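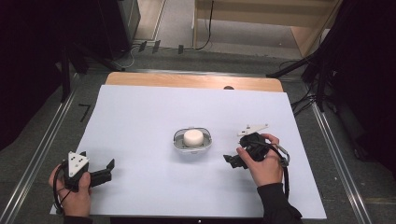
Can a shared workshop build a pair of hand-held grippers without a machine shop?
With two desktop printers, a modest parts order and a patient group of members, the work can be completed over one summer.

Reading time: 3 minutes

Speaker notes: Building the Komon Pair at Dandonura Workshop
Presenter: Leanne Kettle

Opening

Thank the hosts and acknowledge Ebuka Ogundipe, who drew the jaw parts, and Beryl Whitlock, who maintained the parts list. State that the Komon project began in August as a members' build and remains one. All drawings are kept in the project binder and may be copied at the front desk.

Slide 2. Purpose

The grippers are held in the hands and used to record how a person carries out a small task at a table. The recordings are intended for the bench arm the workshop is assembling separately. Pause for anyone who expected to hear about the arm; it has its own talk in the afternoon.

Slide 3. Parts and cost

Total spending for the pair was $495, including one order of bearings that had to be placed twice. Printed parts were charged at the member rate. Vovis supplied the cable at the standard trade price. Do not read the full list aloud. Copies are on the chairs.

Slide 4. The grippers

Each is black, with black fingers; the left-hand gripper has two, with angled tips. A white plate stands on the upper part of each one. On the left-hand gripper the plate is triangular and printed with black dots. Explain that the plates serve as position markers and must be kept clean and flat. The first plates were glued and had to be cut away when they warped. Screws are now used throughout.

Slide 5. The table

A large sheet of white paper covers most of the tabletop. The practice piece is a short white cylinder, which rests in a shallow oval holder at the center. Members have asked why a white piece was chosen for white paper. The holder has a gray interior, and the contrast is sufficient for our purposes.

Slide 6. Cables

Each gripper has its own black cable. Allow a full loop of slack at the wrist. Marjorie Inskip found that a short cable pulls the hand to one side, and her revised lengths are in the binder.

Slide 7. Results to date

The group has logged 1,855 attempts, of which 134 were discarded for hidden markers. Lorraine Inskip reviewed each discarded attempt and recorded the cause. If time is short, omit this slide and proceed to questions.

Questions

Likely question: finger wear. The tips are replaced after 200 attempts. Refer questions on the bench arm to Ebuka.

Contact: Dandonura Workshop front desk | © Dandonura Workshop | Back to top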